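Archive: Household Storage > Boxes and Bins

From: Bakari Mollel
Date: 12/11/2023
Subject: Re: Clear bins, latch side

Zübeyde Kurtuluş wrote:
> The Gritholm shelf takes two bins side by side.
> Do the latches need clearance, or can the walls touch?

Leave a gap of 19 mm on the latch side. The rim lip stands proud of the wall, so measure from the lip -- the base figure is no use for this.

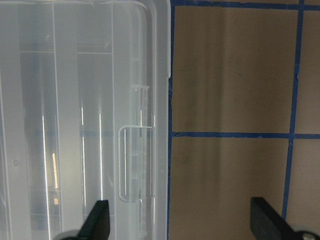 Translucent bin from above, with the rim lip and moulded latch outline on the right.

The ribs run lengthwise, so I put flat things in on edge, parallel to them. Labels go on the end wall. The plastic is milky enough that small items are hard to identify through it.

I have not tried the Zelter lids. If anyone has the depth of the Fleury shelf, please post it before January.

Bakari

Recent threads
Timimwood shelf pegs, replacement size
Labels that peel off cleanly
Stacking bins with odd lids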